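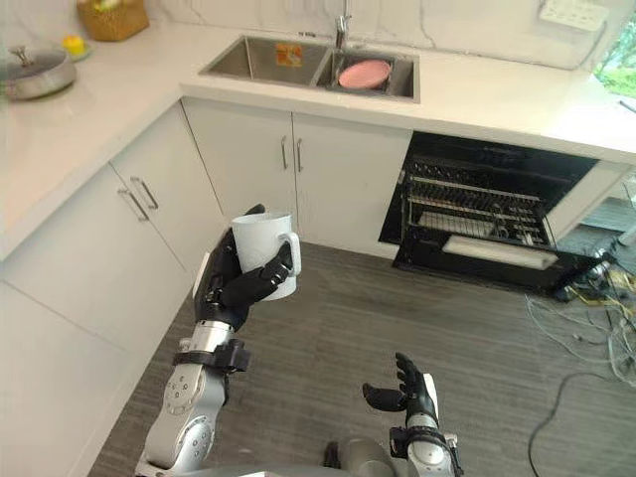
Zodholm Kitchen Runner Mat, Anti-Fatigue, Low Profile

Sold by Florard Home Supply

Overview

The Zodholm is a cushioned runner for the part of the kitchen where you stand the most, usually in front of the sink or along the main counter. It has a closed-cell foam core, a textured top layer that wipes clean, and a non-slip backing that holds on tile, vinyl, sealed concrete and finished wood. The edges are beveled on all four sides so that cabinet doors and drawers clear it and feet don't catch on it.

The mat is sold as one piece. It does not fold and should not be cut.

Sizes

Short: 20 x 32 inches
Standard: 20 x 48 inches
Long: 20 x 81 inches

All three sizes are 5/8 inch thick. Measure the clearance under your dishwasher door before ordering. If the door opens to less than 3/4 inch above the floor, place the mat to one side of it.

Colors

Slate, Oat, Dark Green, Brick. The Long size is not made in Brick.

Color is molded through the top layer, so small nicks do not show a different color underneath. Slate and Dark Green hide crumbs and water spots better than Oat.

Cleaning

Sweep or vacuum with the brush attachment. For spills, use a damp cloth and a drop of dish soap, then wipe again with plain water. Do not use bleach, steam cleaners or anything with a citrus solvent in it. These dull the surface and can lift the top layer from the foam.

Lift the mat once a week and let the floor under it dry. Grit that gets under the backing will reduce its grip, so wipe the underside at the same time.

Do not machine wash. Do not leave the mat hanging over a rail or a chair back overnight - the foam takes a crease and it may not come out.

First use

Mats ship rolled with the top side out. Unroll yours on a flat floor at room temperature and leave it for a day. In cold weather the corners can take longer to settle. If a corner is still raised after two days, roll the mat the other way for an hour and lay it flat again. There may be a light smell when the wrap comes off. Airing it near an open window usually clears it by the next morning.

Floors

Suitable: ceramic and porcelain tile, sealed stone, vinyl, laminate, finished hardwood, painted or sealed concrete.

Not suitable: carpet, unsealed stone, unfinished wood, outdoor decks. On newly finished hardwood, wait until the finish has fully cured. Ask your floor installer how long that takes. On heated floors, keep the surface temperature under 81 F.

Specifications

Core: closed-cell foam
Top layer: textured polyurethane
Backing: non-slip rubber, latex free
Thickness: 5/8 inch
Weight, Standard size: 7 lb
Warranty: two years, home use
Item numbers: ZH-S, ZH-M, ZH-L, followed by the color name

Commercial use

The Zodholm is made for homes. It will hold up in an office break room, but the warranty does not cover it there. For restaurants, salons and workshops, look at the Vadavstead, a heavier mat with drainage holes and a thicker edge. The Vadavstead can be hosed down.

Customer comments

"Bought the Standard for the sink and went back for the Long. My knees are better at the end of a Sunday of cooking. The Oat does show coffee." - Floor De Graaf

"Good mat. Took three days to lie flat in our house, which is cold in winter. No problems after that." - Kristof De Smet

"A bit firmer than I expected. I got used to it. Wish the Long came in Brick." - Maximiliano Insaurralde

Shipping and returns

Short and Standard mats ship by regular parcel. The Long size ships in a tube and may arrive separately from the rest of your order. Orders over $100 ship free within the continental US.

You can return a mat within 30 days if it is clean and has not been cut. Keep the tube or carton until you are sure of the size. Return shipping is paid by the buyer unless the mat arrived damaged or we sent the wrong one.

Quantity orders

For apartment buildings and property managers, pricing starts at ten mats. Write to Roos Schouten in our sales office with the sizes, colors and delivery address. We keep some 2,000 Standard mats in stock, mostly Slate, and the other colors can take longer in April when the new batch comes in.

Also from Florard

Dekker Sink Corner Mat
Dekker Boot Tray, Large
Vadavstead Workshop Mat
Replacement grip strips, pack of four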